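Dunstead bed-making evenings return for a second winter

February 11, 2020

The bed-making evenings at Dunstead are back, and if you missed them last year you will be glad to know that Toshiko Higuchi has lost none of her patience with people who can't fold a corner. She spent many years looking after the guest rooms at a small inn in Koyama, and she still believes that a well-made bed is the kindest thing you can offer a tired visitor.

The idea is a simple one. People come along after work, put their bags down, and take turns at the mattress while Higuchi talks them through the fitted sheet, the top sheet and the blanket, in that order and with a good many stories in between. Those who are waiting are welcome to sit at the tables and get on with something of their own, and plenty of them do.
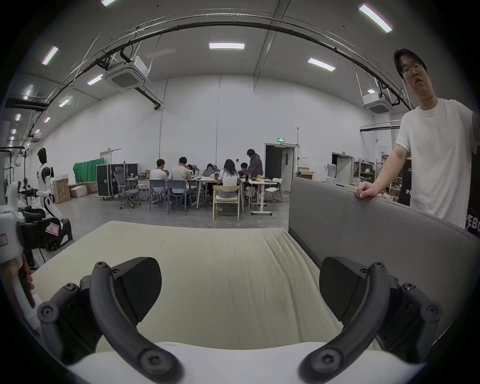

Fitted sheets get most of the first hour. Higuchi likes to start with the far corner, then the one diagonally across from it, and only then the two that are left, smoothing from the middle outward with the flat of the hand. She is quite relaxed about wrinkles — a sheet that has been slept on is allowed to look like it, she says — but she will not put up with a corner that has been tucked in a hurry and pops loose in the night.

Takeshi Tsuji, who came to his first evening in January and has signed up for the rest, told us he had been making his bed the wrong way around since college. "I always pulled from the top and then wondered why there was nothing left at the foot," he said. "My wife is very happy that I come here."

There are 8 evenings in the series, and each one stands by itself, so it does no harm to join partway through. Bring a sheet from home if it has been giving you trouble, and Higuchi will gladly have a look at it. Pillowcases and blankets are on the program for next month, along with a short talk on storing spare bedding. Sign-up sheets are at the Skindstead library desk.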